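Sorting and Storing a Mixed Produce Order in a Small Apartment
Posted 2026-04-25 by Chenxi Dai
Filed under: Kitchen, Storage

A mixed order of fruit and vegetables needs more flat surface than most small kitchens have. The counter in my apartment is 246 square inches of usable space once the kettle and cutting board are in place. Sorting is done elsewhere, normally on the bed, and the produce is moved to its storage location afterward.

Surface preparation

Any fabric surface needs a waterproof layer first. Plastic sheeting sold for gift wrap or table covers is adequate. Cut it larger than the working area and leave the edges unsecured, so it can be folded inward when the job is finished and carried to the sink with the dirt inside. Satin and similar smooth bedding lets the sheet slide. A heavy tray set on one edge holds it.

Containers

Use a tray with raised sides for anything round. Flat plates are acceptable for items that stay where they are put, such as a head of lettuce or a carrot. Do not stack at this stage. Soft fruit goes into a single layer with space between pieces, and each piece is turned over once to check the underside.

Sorting order

1. Leafy greens. Remove damaged outer leaves. Do not wash yet.
2. Roots. Cut off any tops within an hour of unpacking. Tops left in place draw moisture from the root.
3. Citrus. Press lightly near the stem end. A soft spot means same-day use.
4. Stone fruit. Separate firm plums from ripe ones.
5. Small red fruit. Check for splits and handle last.

Greens and roots are kept on separate plates, and fruit shares the tray. Mandarins and plums can sit together for the length of the sorting job. They should not be stored together, as ripening plums release ethylene.

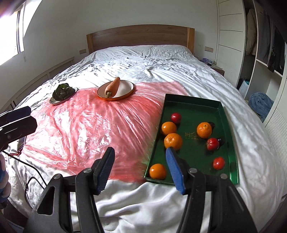 Storage locations

Lettuce: crisper drawer, high humidity, wrapped in a dry dish towel inside a loose bag. Replace the towel when it feels damp.

Carrots: crisper drawer, sealed bag, no towel. A limp carrot recovers in cold water overnight if the skin is intact.

Mandarins: a ventilated bowl at room temperature for up to a week, then the refrigerator.

Plums: room temperature until they give slightly at the shoulder, then the refrigerator. Use within 4 days.

Cleaning the tray

Painted or printed metal trays are washed by hand with dish soap and a soft cloth. Scouring pads remove printed lettering quickly. Dry the corners with a towel, especially under the rim, where standing water starts rust.

Comments (2)

Telma Huenchumán: Does the towel method work for romaine?

Chenxi Dai: Yes. Cut the towel lengthwise and wrap each head separately.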